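Ticket 900: Petition signature import stops at row 65
Product: Folska (constituent mail and petitions)
Reported by: Agustina Orellana, Rulledville office
Assigned to: Liis Kalniņš
Opened: June 9, 2020
Priority: 3

The firearms licensing petition loads normally, then the import halts at row 65 with "district not matched". No rows after that are written. Same result on a second machine. 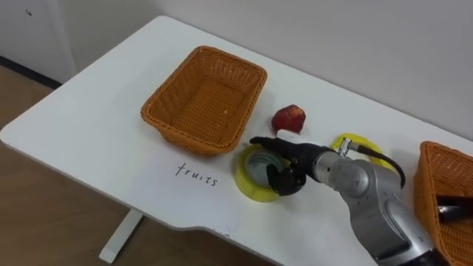
Orange basket on the white table.

LK: Row 65 has a postcode from the Wosten ward, which was redrawn in October. Your district table is the old one. Please send the version string from Settings.

AO: Version 45. The hearing on the licensing bill uses these totals, so a partial count is no good to us.
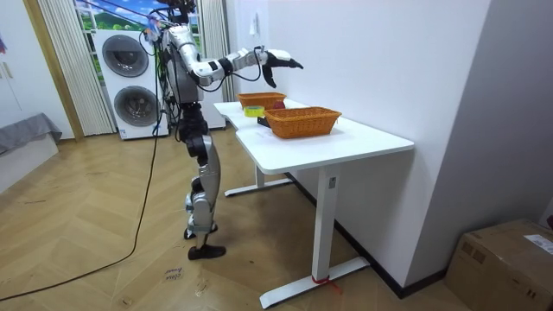 LK: Version 45 predates the ward change. I have pushed the new table -- clear the cache before you import again, and leave "skip unmatched" off.

AO: Cleared and re-run. All 900 rows written. Pētersons ward still shows under its old name in the summary.

LK: Label only, totals not affected. Logged separately. Status: resolved.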